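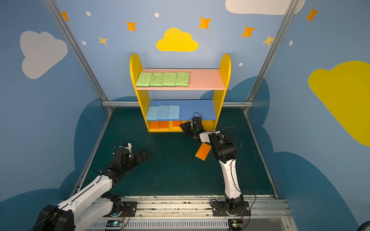
Skindex is looking for people who clean their own kitchens and have doubts about what they've been told to clean them with. We publish product tests, mostly of household stuff, and we've spent the last year reading claims on the backs of packages that we don't believe. Take sponges. You can buy them in green, light blue and orange and sort each color onto its own shelf, and plenty of household advice says you should, one color for dishes, one for counters, one for the floor. Does that keep a kitchen any cleaner than one sponge and some common sense? We have read a lot of confident writing on the subject and very little of it says how anybody checked.

So we want to check, at least a little, and we need households to do it.

The study is called Mondal. It runs for eight weeks and we're taking 133 households. You don't need a science background. You do need to be the kind of person who reads "kills germs" on a label and wonders which ones, how many, and on what surface.

What you would do

You'll be put in one of two groups by a random draw. One group uses a color system with written rules. The other carries on exactly as before. You don't get to pick, so please don't apply if you would be unhappy in either group. Last time we ran something like this, too many people in the "carry on" group quietly went out and bought the thing we were testing, and we had to throw out a good part of the results.

Once a week you swab two spots in your kitchen, seal the swabs in the tubes we send, and mail them back in the prepaid envelope. You also fill in a short diary. It asks what you cleaned, with what, and when you last threw a sponge out. The answer "I don't remember" is allowed and we would much rather have it than a guess.

What we won't promise

We won't tell you that taking part will make your home healthier. We have no idea whether it will. A swab count is a number from one spot on one day, and it doesn't say whether anyone in the house is going to get sick. If the two groups come out the same, we'll print that, and if the study turns out to be too small to say anything, we'll print that too.

Your own results will be sent to you after the study closes and not before. Please don't write in halfway through asking for them. We know people change what they do once they've seen a bad number.

Pay

You get $280 for all eight weeks, paid in two parts, half after week four and half when the last swabs arrive. If you miss up to two weeks you still get the full amount. Miss more and we pay for the weeks you did. There are no gift cards, points or prize drawings.

Who is paying for it

You should ask this about any study, so: the money comes from our subscribers and from a grant from Prakholm, a lab supply company that makes the swab tubes. Prakholm doesn't make sponges, cloths or cleaners. They don't see the results before you do and they have no say over the write-up. We turned down an offer from a sponge seller in March.

Who can apply

Adults living in the continental US who cook at home at least four times a week. Renters and owners are both fine. Homes with a dishwasher are fine. We can't take anyone who works for a company that makes or sells cleaning products, or who gets free products to review. We also can't take homes where somebody has a weakened immune system, as we don't want to ask those families to change anything.

How to apply

Fill in the Mondal form on the Skindex site by Apr 25, 2020. It takes a few minutes. One of the questions asks you to name a cleaning tip you used to follow and gave up on, and why. Nusrat Siddiqui reads every one of these and would like more than a single word.

Questions about the method go to Kavinda Rathnayake, who designed the study. If you think the design is flawed, write to him now, while it can still be fixed. The full plan, with the sample size working, is posted next to the form.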